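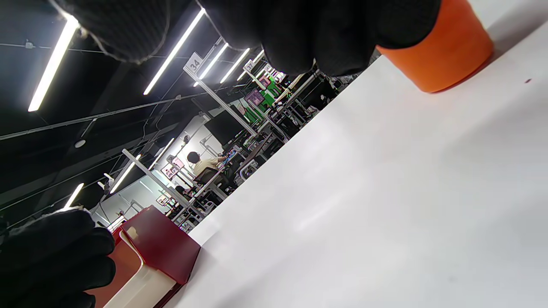 Clearing and Resetting a Shared Worktable

A shared table collects small items quickly: cups, gift boxes, storage bins, lids without a bin. The procedure below returns a table to a clear surface and puts each item in a known place. It assumes one person working alone and a table with a smooth top.

Before you start

Wear knit work gloves if you are handling boxes with sharp flaps. Take them off for the wiping steps. Have a dry cloth, a damp cloth, a roll of labels and a marker within reach.

Choose one end of the table as the holding end. Everything that stays goes there until the surface has been wiped.

Step 1. Sort by footprint

Place wide items first and narrow items last. A storage box needs a flat area larger than its rim, because the rim overhangs the walls and will knock over anything set close beside it. Cups and other round containers go to a far corner, upright, at least 3 inches from the edge.

Do not put cups inside storage boxes at this stage. They get carried off with the box and are hard to trace later.

Step 2. Position the storage box

Grip the box over the rim with the palm on top and the fingers outside. Lift it clear of the surface. Dragging leaves smudges on a white top, and any small feet on the underside can pick up grit and scratch the finish.

Set the box down flat and press lightly on the rim. If it rocks, check for a lid or a second container caught under one side. Colored lids are easy to spot against a white box — white ones are not, so run a finger along the base.
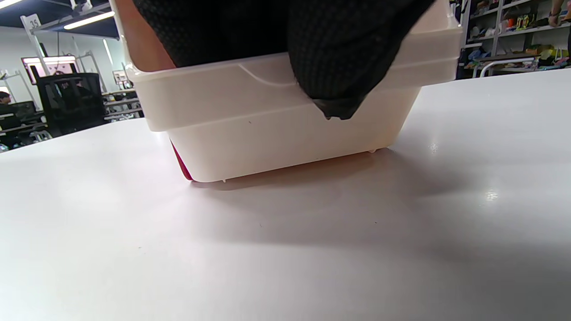 Step 3. Close and stage the lidded boxes

Small presentation boxes should be closed before they are moved. Fold the inner panel in first, then bring the flap down over it. If the panel resists, open the box fully and start again. Forcing the flap creases the card along the hinge line.

Stage closed boxes near the front edge with the opening side facing you. Cups stay at the back. 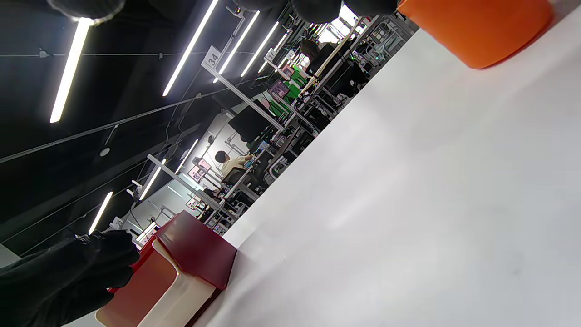
Whitlock Workroom Services — Bench and Storage Team

Step 4. Wipe the surface

Wipe in one direction, from the back edge to the front. Use the damp cloth first and the dry cloth immediately after. Look across the top at a low angle toward the ceiling lights; smudges and specks show up in the reflection.

Dried specks come off with a plastic scraper held nearly flat. Do not use a metal blade.

Step 5. Return the items

Lift each cup from above, fingers down the sides, and wipe the base before setting it back.
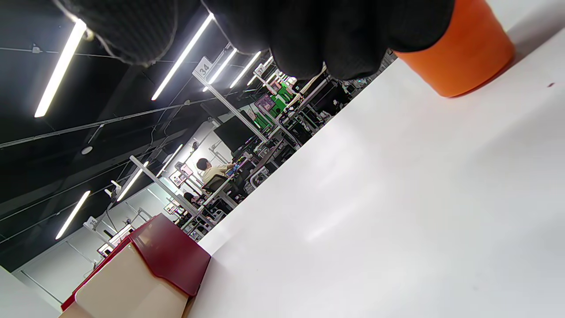 Orange cup at the back of the table, red-lidded box at the front.

Label any box that will stay longer than 2 days. Write the table number and the contents. Unlabeled boxes go to the Skolerstead shelf and are cleared in December.

Revised 12 June 2021, Marcus Thibodeaux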